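## Cleaning the dust from a desktop computer

Turn the computer off, pull out the power cable and wait 2 minutes. Then take off the side panel and keep its screws in a cup.

Use short bursts of air, and hold each fan with one finger so it does not spin. Begin at the top and go down - the dust will fall anyway.

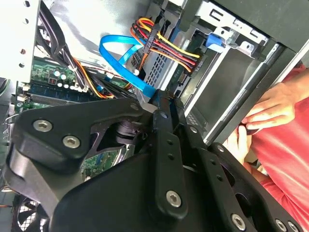 Kenza Mansour wrote to me that she prefers a soft paint brush for the fan blades, and that canned air only moved the dust to another corner of her case.

I tried the brush too. It is slower, 16 minutes for my case, but the blades came out cleaner. Do it again in September, after the dry months.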